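Last updated: October

Notes – open day talk, Vellbridge visit

Start with the coffee queue story, keep it short. Thank Achilleas Raptis for setting up the day, he's in the room so point at him.

Why we went. Halvorsen had asked us whether arms are ready for small kitchens. Didn't know. So went to look.

Got there before 10, two demos on before lunch. First one was Kornero, folding towels. Slow but fine. Don't spend time on it, people have seen towels.

Second was the kitchen table. Spend most of the talk here. Ask who in the room has tried to explain to a kid how hard to squeeze ketchup. Pause for hands.

Number slide: 3,000 runs planned, 2,767 done when we visited. Say both numbers slowly. Somebody will ask what counts as a run – one task start to finish, table reset after.
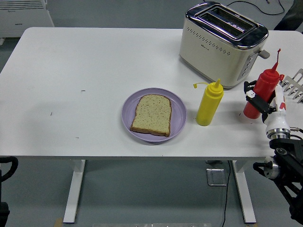
Squeeze bottles are the hard part, Achilleas said so twice. A full one and a nearly empty one need a diffrent grip. Toast is easy by comparison, bread stays put on a plate. Mention he lets visitors pick the sauce, I picked mustard.

Then the Zamach question – cost. We did not get a price. Say that straight, dont guess.

What I'd ask next time: cleanup, who does it, how long. Visitors got 30 minutes at the table and we used up 4 of them on badges.

Questions. If it's quiet ask Achilleas about spills.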